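Ticket 3807
Product: Fotby talking toy, Draselport app
Status: Open

Customer says the toy stopped answering voice commands after the May update. It still plays songs from the button. The light stays amber.
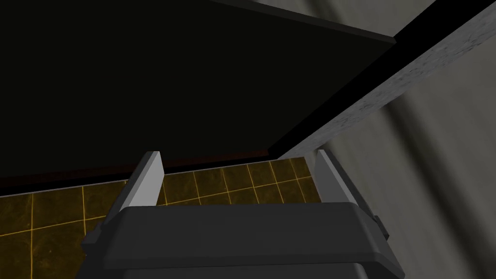
Asked for the battery reading. App shows 83 percent. Had the customer hold the power button for 30 seconds and pair again. Pairing failed at step 9, same as before.

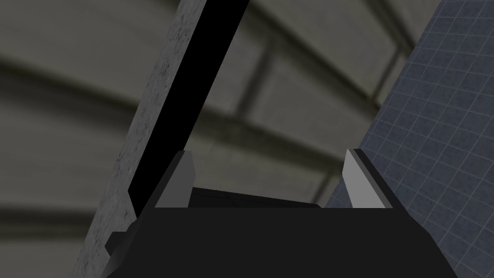
Customer moved the toy to the guest network and it paired. Voice works there, but the smart lights can't be reached from it. Passed to the Dronard network team. Customer wants a call back Sunday after 4 p.m.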